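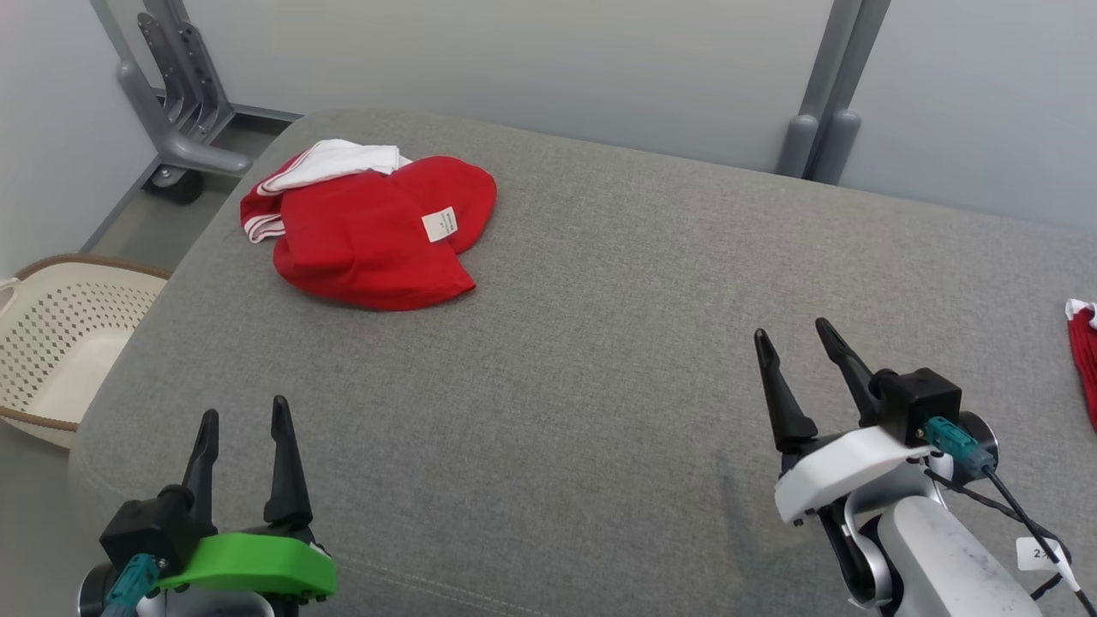

Pinch before lift: where the wrist view earns its keep

October, after lunch. Posted by Duyên Lâm
Filed under: Bench notes / Cloth handling / Trotum lab

Right, writing this up while it's still in my head, because last time I left it until morning I couldn't read my own tally sheet.

We're still on the pinch question. Given a heap of clothes on the grey cushion, where should the fingers close, and can the policy (Varklow, the new one, not the old branch Charoen keeps running by accident) tell a decent fold from a rubbish one before it commits? Cuiping's hunch was that the head view is fine for getting a gripper into the neighbourhood and pretty useless for the last few centimetres. I was on the other side of that argument and I've now mostly moved over to hers, which she's been very gracious about (she has not).

What changed in the setup

Old Varklow took the head view and both wrist views all the way through, same weighting the whole time. The new one has a switch. While a gripper is approaching, the head view does the work. Once the fingers are close to the cloth the policy leans on that gripper's own wrist view, and the head view gets shrunk down to a thumbnail. Oanh wrote the switch. It's a small bit of code and I was sceptical that something so plain would do anything, but there you go.

Training set is the 458 teleop episodes from the winter sessions, which Xuân went back through and labelled pinch by pinch. That came to 3258 pinches, each tagged single layer, multiple layer, or missed. Colossal job. If you see Xuân, buy the coffee.

The numbers

42 trials on the mixed heap, reshuffled by hand each time by whoever was closest. 30 came up as a clean single layer. The rest were nearly all double layers, with a couple of misses where the fingers closed on air above a low fold. The old version, on the same heap with the same shuffling, didn't get to half. I know the shuffling isn't properly controlled, and Charoen has already told me so twice. He wants the starting heaps photographed and rebuilt from the photo, and I've said yes in principle and then hidden from him.

The bit I'm actually excited about is where it chooses to pinch! The old policy went for the highest point of the heap every single time, and the highest point is usually where the most cloth is stacked up. The new one will go for a ridge lower down if the ridge looks narrow. It seems to like a fold with a dark crease on one side of it. I can't prove that's what it's using, but when Oanh flattened the contrast in the wrist feed, it went straight back to hunting for the top of the pile.

Red on red

The red and white jersey-type stuff has been our worst category since forever, so I spent most of the session there. My guess at why: the red areas look flat from the head camera. All those rounded lobes piled up on one another read as one big red lump, and the only things with a hard edge are the white bits and the care label when it's facing up. Old Varklow loved a care label. It would go for the label like a magpie, and you'd get a fingertip full of tag and a garment hanging off it by a few stitches.

From the wrist it's a different garment altogether. You get the ridges, the shadows in the creases, the stitching along the white part, and you can see where one fold stops and another begins.
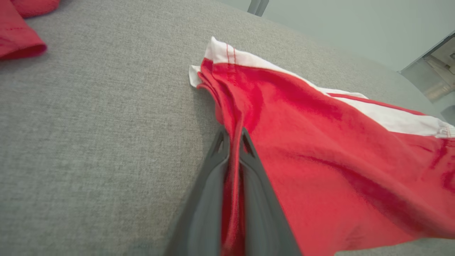 Wrist view: fingers closed on a fold of the red cloth, with the white trim above.

That's the kind of pinch I want more of. It's on the red part and away from the white corner, where everything bunches up and we nearly always catch extra cloth. I'd still like to know how deep the tips should go before closing. Cuiping says deeper, I say shallower, and the fingers are tapered enough that a few millimetres makes a real difference to how much cloth ends up between them. We'll have to sweep it properly.

Things that annoyed me

Left and right aren't behaving the same. The green-plate side closes a touch later than the white-plate side after the same command, and the policy has clearly learned to work around it, so if we fix the timing we may well break the behaviour. Charoen is for fixing it and retraining. I'm for fixing it after the Khương demo, thanks very much.

The switch flickers when a gripper hovers right on the threshold distance. You can hear it, the arm gets a sort of stutter. Oanh is adding some hysteresis so it has to back off a good way before the head view takes over again.

Also the Ameo logger dropped its timestamps partway through, so the last handful of trials are matched up from my pencil tally. They're in the 42. I've marked them in the sheet in case somebody wants them out.

To do

- Sweep closing depth on red and on plain grey cloth (me and Cuiping)
- Hysteresis on the switch (Oanh)
- Heap photos and rebuild routine, fine, Charoen, fine
- Relabel the pinches Xuân marked with a question mark. I had a look at a few and I'd have put a question mark on them too
- Try the head thumbnail at zero, so wrist only at close range. My bet is it gets lost as soon as a fold covers the view, but I've been wrong once already this month
- Two garments of the same colour touching each other. We've been dodging that one and it's going to come up at the demo

Raw sheet is in the Varklow folder, second tab. The first tab is the old numbers, please don't sort it.

Trotum cloth handling group | Contact: Duyên Lâm or Oanh Hứa | © Trotum | Back to top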